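Fabric backdrop (booth display)

A fabric backdrop is a length of cloth hung behind a table or small booth to cover the wall and give lettering something plain to sit on. It is common at school fairs, open days, trade tables and club events. Black is the usual choice. Suppliers like to say black cloth "disappears" behind a display, a claim that deserves some doubt: under a strong ceiling light it shows every fold it was packed with.

Hanging

Most temporary backdrops are held along the top edge by clips, with the sides carried around to make short wings. The Plindley handbook for exhibitors advises up to nine clips on a back wall and says nothing about how heavy the cloth is, so the figure is hard to take seriously. Spacing matters more than number. Cloth sags between clips that are far apart, and the sag pulls the lettering with it.

Steaming is often recommended as the cure for creases. Na-rae Yang, who fitted out tables at the Nurport hobby fair, wrote that the creases had come back by the afternoon in the side panels, where the cloth turned a corner and was never under tension. Rolling the cloth on a tube for storage is said to work better - the evidence is mostly the word of people who sell tubes. 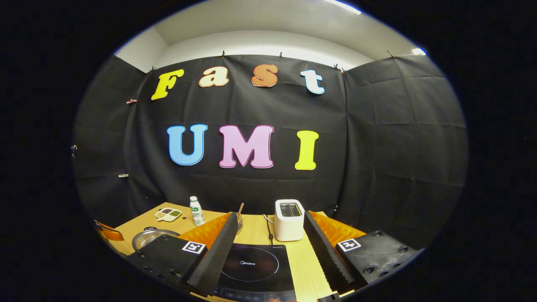
Should the letters go up before or after the cloth is hung?

After, in most cases. Letters pinned to cloth lying flat tend to shift once it is pulled tight, and a straight line on the floor can end up tilted on the wall.

Lettering

Cut-out letters in pale or bright colors are the cheapest way to put a name on a dark backdrop. Guides disagree about size. Turlow, a maker of paper letter sets, states that its largest set can be read from 77 feet, without saying by whom or in what light. Outlines in white or a darker shade are widely praised, though a plain yellow letter on black hardly needs the help.

Mixed colors are a matter of taste. Abhishek Srivastava has argued that they make short words livelier and long ones harder to read, which seems fair, but he offers no test of it.

The table in front

Advice on backdrops tends to stop at the table edge. In practice the table collects food, drinks and whatever else people bring, and a visitor sees both together. Marietjie Van Wyk's notes on small booths suggest a cloth to the floor with storage behind it. A bare wooden top is easier to wipe.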